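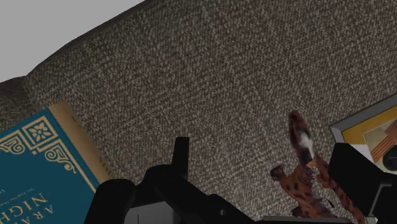

Transmission intégrale : bruit et à-coups en manœuvre serrée après remplacement de deux pneus

Rubrique : Transmission et liaisons au sol
Publié le 12/3/18

Fares Akl

Bonjour,

J'ai acheté en concession un break d'occasion à transmission intégrale permanente, boîte automatique, essence, 81 000 km au compteur. Le vendeur, Garage Melleck, a fait une révision avant livraison et a remplacé les deux pneus avant par des Pirent de même dimension que les anciens. À l'arrière il reste des pneus d'une autre marque, état correct d'après le procès-verbal de contrôle, sans valeur de profondeur indiquée.

Depuis la livraison je constate ceci :
- volant braqué à fond, à basse vitesse, la voiture semble se freiner toute seule, avec des à-coups dans le plancher ;
- le phénomène n'existe pas à froid, il apparaît après un trajet sur voie rapide ;
- aucun voyant allumé ;
- aucun bruit en ligne droite, aucune vibration au volant.

J'ai mesuré les sculptures avec une jauge : 7,8 mm à l'avant, 4,1 mm à l'arrière. Pressions conformes à l'étiquette de portière.

Le garage me répond que c'est normal sur une intégrale et propose une vidange de boîte à mes frais. La garantie contractuelle est de 18 mois, pièces et main-d'œuvre, hors pièces d'usure. Je voudrais savoir :
1) si l'écart d'usure entre les deux essieux peut suffire à expliquer le défaut ;
2) si je dois cesser de rouler en attendant ;
3) si un éventuel dommage au coupleur central entre dans la garantie.

Merci d'avance.

Dima Bataineh

Bonjour,

1) Oui. Calcul rapide : 3,7 mm d'écart de profondeur donnent 3,7 mm d'écart de rayon, soit 23 mm sur la circonférence. Pour un pneu de 2 050 mm de circonférence, cela représente 1,1 %. Beaucoup de constructeurs fixent une tolérance inférieure, exprimée soit en millimètres de sculpture, soit en circonférence. La valeur applicable à votre modèle se trouve dans le carnet d'entretien, chapitre roues et pneumatiques. Prenez celle-là et aucune autre, les chiffres qui circulent sur les forums mélangent des systèmes différents.

Avec un tel écart, les deux arbres de sortie ne tournent jamais à la même vitesse, même en ligne droite. Si votre transmission utilise un coupleur (visqueux ou à disques), il glisse en permanence et s'échauffe. Un visqueux chaud devient plus raide, ce qui correspond bien à votre description : rien à froid, blocage en manœuvre après la voie rapide. Sur un embrayage multidisque piloté, le symptôme peut aussi venir d'une huile dégradée ou d'une électrovanne restée en charge.

Essai simple avant toute dépense :
- trajet de 50 km à vitesse stabilisée ;
- sur un parking sec et plat, cercle complet braqué à fond, au ralenti, boîte sur D, sans accélérer ;
- même cercle en marche arrière ;
- noter si la voiture s'arrête seule ou si elle avance par saccades.

Refaites ensuite l'essai avec quatre pneus identiques et d'usure équivalente, même prêtés. Si tout disparaît, les pneus sont en cause et il y a de bonnes chances que le coupleur soit intact. Si le défaut persiste, il faut déposer ou au minimum contrôler le coupleur. Ne laissez personne faire une vidange seule avant cet essai, vous perdriez un élément de diagnostic.

2) Limitez les longs trajets. En ville, sur quelques kilomètres, le risque est faible. Évitez l'autoroute. N'utilisez pas de roue galette sur cette voiture sans lire la notice : certains modèles prévoient un fusible ou une procédure pour passer en deux roues motrices, d'autres interdisent tout roulage au-delà d'une distance très courte.

3) Je laisse répondre ceux qui connaissent mieux les contrats. Du point de vue technique, c'est le vendeur qui a monté deux pneus neufs sur un essieu avec 3,7 mm d'écart, et le montage figure sur sa facture de préparation. Gardez ce document, plus une photo datée de la jauge posée dans chaque pneu.

Tzanetos

J'ai eu pareil, c'était le cardan. Fais changer les cardans.

Fares Akl

Merci. Les soufflets sont secs et il n'y a pas de claquement en virage, donc j'écarte les cardans pour le moment.

Essai fait selon la procédure. Après le trajet, en marche avant, la voiture s'immobilise seule au bout d'un demi-cercle. En marche arrière, saccades nettes. J'ai ensuite emprunté un jeu de quatre roues complètes, même dimension, 6 mm partout : le cercle passe sans résistance, à froid comme à chaud.

J'ai envoyé les mesures et la facture de préparation au garage par courrier recommandé. Ils acceptent de monter deux pneus neufs à l'arrière, identiques à ceux de l'avant, et de faire contrôler le coupleur par l'atelier Flenow. Reste à obtenir par écrit que ce contrôle est à leur charge.

Dima Bataineh

Résultat cohérent. Demandez que le compte rendu de Flenow mentionne le kilométrage, la référence de l'huile et son état au prélèvement. Ensuite, permutation avant/arrière à l'intervalle prévu au carnet, et remplacement par quatre.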